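The Saturday Booking
A short story

I had been keeping people company for money since the spring I moved to Skelska, and I will say straight away that most of it was dinner. People imagine all sorts, and some of what they imagine did come up from time to time and was agreed or not agreed, but mainly it was soup, and then fish, and then somebody telling me about their brother.

I always stopped for a coffee first, whatever the hour, because I can't listen properly on an empty head.
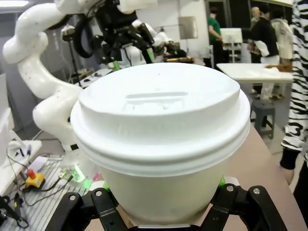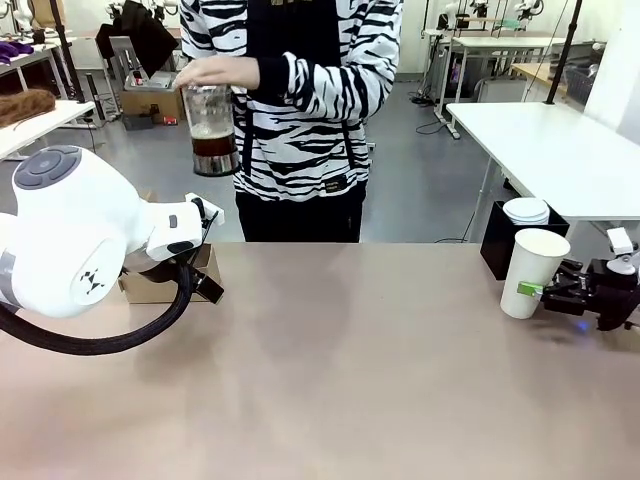
One: The Message

He wrote in May, and he wrote very politely, which made me nervous. He said he would be in town for one night, that he had a table at the Mulora, and that he would like a woman to sit opposite him who didn't mind long silences. He wanted to know the price for four hours. I told him 790, dinner not included, and he answered within two minutes to say that seemed fair and did I eat shellfish?

I rang my friend at the agency, as I always did, and gave her the name of the restaurant and the time I'd be out – she had the worst handwriting in the city but she never once forgot to ring me back. Then I ironed the green dress, decided against the green dress, and wore it anyway.

Two: The Mulora

He was older than his messages, if you see what I mean, with a good coat and very clean shoes, and he stood up when I came in and then didn't seem to know how to sit down again. I liked him for that. I told him he could put the envelope by the bread and we'd not mention it any more, and he looked so relieved that I patted his sleeve.

We had the silences he'd ordered. I'm good at silences, having grown up in Bastetari, where my grandmother could go from breakfast to supper on a nod. Somewhere past the mussels he told me that he had eaten at this same table 30 years ago with the woman he later married, and that she had talked so much that evening he'd hardly touched his food.

"And what did she talk about?" I asked him.

He thought for a long while, turning his glass by the stem. "Quan," he said. "She wanted to go and live in Quan and keep bees. We went there once. It rained and she bought a hat."

So I asked about the hat, and that did it, the poor man. He talked through the cheese and the pudding, and the waiter had to put the chairs up on the other tables before he noticed the time.

Three: Walking Back

My four hours had been over for a good while and I didn't say so. We went along by the river, my arm through his, and at the corner by the taxi rank he asked whether I'd be free the next time he came through.

"I might be," I said. "Same silences?"

"Fewer, I think," he said, and he held the taxi door for me, and I rang my friend from the back seat to tell her I was on my way home.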